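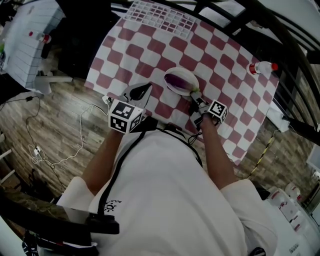
Monday at the Kivmont open day

11 December 2023

I took the afternoon off to go to the open day at Kivmont, the robotics workshop in Bimenside. I had missed the one in June and my sister-in-law kept telling me to go. The bus from Omisholm takes 88 minutes if you get the connection, and I did.

Entry was free. You sign a sheet at the door and get a sticker. The first room had posters and a short film, which I watched from the back because the chairs were taken.

The part I had come for was the table with the checked cloth. You hold a gripper in each hand and use them in place of your fingers. Each one has a white cube fixed to it, printed with black square patterns, and the cubes let the cameras work out where the grippers are and which way they are facing. The job on at the time was an aubergine and a round white plate, with the right-hand gripper at the stem end. There was a white grid rack at the far side of the table and a plastic bottle lying near the edge.

They want about 3000 recordings of jobs like this before they train anything on them, and they had 900 by the end of last month. I asked whether mistakes are thrown away. Some are kept and marked as mistakes, and some are deleted. The person I asked said it depended on the mistake and left it there.

Visitors could have a go later on. I waited 25 minutes and had 2 turns. My wrists were tired by the second one. The jaws are further from your hand than you expect, so I kept closing them too early. I would have liked longer at it.

There was a talk at four on the Khasawneh arm, which they are hoping to run in the spring. I stayed for the first half and then had to leave for the bus. The slides should be going up on their site.

Tea was in the corridor. Take your own cup if you go to the next one, as they had run out by three. Parking looked difficult too, with cars all the way down to the main road.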